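Wuseddale Clothing Reuse Project
Progress report to the Bonsu Fund
Last updated: 25 Jun 2020

Summary

The project is on track against most of its targets. The clothing store in Govton has stayed open to referrals, and deliveries to households in Wuseddale have replaced walk-in visits. Repair classes are on hold. Spending is within budget, with an underspend on room hire that we would like to move to delivery costs.

Collections

Donations came in steadily from January and then dropped when the two church drop-off points closed. Doorstep pickup has made up most of the gap. Residents leave bags outside by 9 in the morning and our driver takes them straight to the store. Every bag is set aside before it is opened, which has slowed sorting and used up most of the shelving in the back room.

Quality has been mixed. Adult tops and sweaters are plentiful. We are short of children's shoes, work pants and winter coats in larger sizes, and the next leaflet will ask for these by name. Items too worn to pass on go to Coradeck for fiber recycling. Coradeck has changed its pickup from weekly to every second week – this is workable for now but will be tight in the fall, when coat donations start.

Sorting at home

With fewer people allowed in the store, part of the sorting has moved into people's homes. Sorters check seams, zippers and cuffs, pair up sets, and mark each piece as ready, repair or recycle. We wrote a two-page guide for this and have revised it once. The first version did not say what to do with stained items that were otherwise sound, and too many came back marked for recycling. These now go in the repair pile.

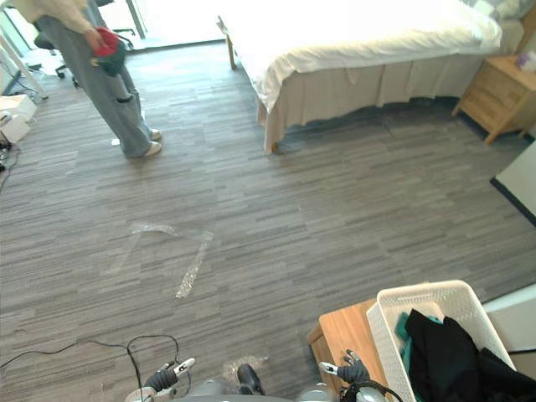

Clothing in hand, red and dark teal.

Deliveries

We have delivered 80 clothing packs against a target of 30 for the period. The target was set when most households were expected to visit the store, so the two figures should not be compared too closely. School and clinic referrals make up the bulk of requests. Packs are made up from a sizing form filled in by phone. Wrong sizes, mostly in shoes, remain the main cause of returns.

Repair classes

Only one class was held before the hall closed. The sewing machines are in storage and have been serviced. We do not plan to restart until the hall confirms its new room limits.

Budget

We request approval to move the unspent room hire to fuel and packaging. No other changes are proposed.

Next period

– Print and deliver the new donation leaflet
– Agree on a fall pickup schedule with Coradeck
– Add foot length to the sizing form

Related items
Wuseddale Clothing Reuse Project: January report
Home sorting guide, second version
Bonsu Fund: notes on budget changes
Govton store referral form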